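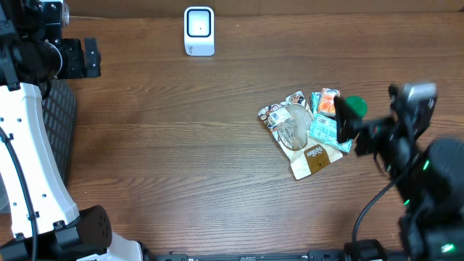 Why Do Snacks Come in So Many Different Wrappers?

Dump a few snacks out on a table and look at the wrappers before you look at the food. Some are big and some are tiny. One might be see-through, so a pale, round baked treat peeks out at you, and the one next to it might be blue-green all over and keep its insides a secret. Every one of those choices was made by somebody, and once you know what to look for, a pile of snacks gets a lot more interesting!

What is a wrapper for?

Imagine leaving a cookie on a plate for a week. Air and water are the troublemakers. Crisp snacks soak up tiny bits of water from the air and go bendy. Soft snacks, like buns and little cakes, can do the opposite and dry out until they are hard. A wrapper is like a raincoat and a front door rolled into one. It keeps the right amount of water in (or out!), and it keeps dust, ants and curious fingers away.

A wrapper also has to survive a bumpy ride. A bun baked in the town of Darkwood might travel 500 miles in a truck before anyone eats it.

See-through or secret?

Clear plastic lets you see exactly what you are getting. Bakers often like it for breads and buns, because a good-looking bun sells itself.

So why isn't everything clear? Light is part of the answer. Light can slowly change the fats in food, and then the food starts to taste stale. That is why many chip bags are shiny on the inside -- the thin silvery layer helps block light and air.

Clues printed on the outside

Now for the detective work. Packages are covered in clues, and you can learn a lot without opening one.

The name. Sometimes it is in big block letters and sometimes in curly script, the kind that looks handwritten. Curly letters can make a snack seem homemade, even when it came from a huge bakery.

The little drawings. Small, colorful pictures of food may tell you about the flavor, or they may just be there to make you hungry.

The barcode. Those black and white stripes are a code that a store scanner can read in a blink. The stripes stand for numbers, and the store's computer matches the numbers to a name and a price. Some barcodes are printed right on the package and others are on a sticker.

The ingredients. They are listed in order, with the biggest amount first. If flour comes first, there is more flour in there than anything else.

The date. It tells you when the snack should be at its best.

Try it: the soggy cracker test

You will need 4 plain crackers, a zip-top bag, a piece of paper, a piece of foil and a plate.

1. Put one cracker in the bag and squeeze out the air before you zip it.
2. Wrap one in paper and one in foil.
3. Leave the last one bare on the plate.
4. Put them all in the same spot, somewhere pets can't reach, and wait 3 days.
5. Snap each cracker in half and listen. Which one has the loudest crack?

Write down your guess first -- scientists do! If the weather is damp where you live, the difference can be huge. In a very dry place you may need to wait longer. Don't eat the test crackers when you are done.

Words to know

Stale: no longer fresh, and often too soft or too hard.
Ingredient: one of the foods used to make another food.
Barcode: a pattern of stripes that a machine can read.

Last updated 17/11/2020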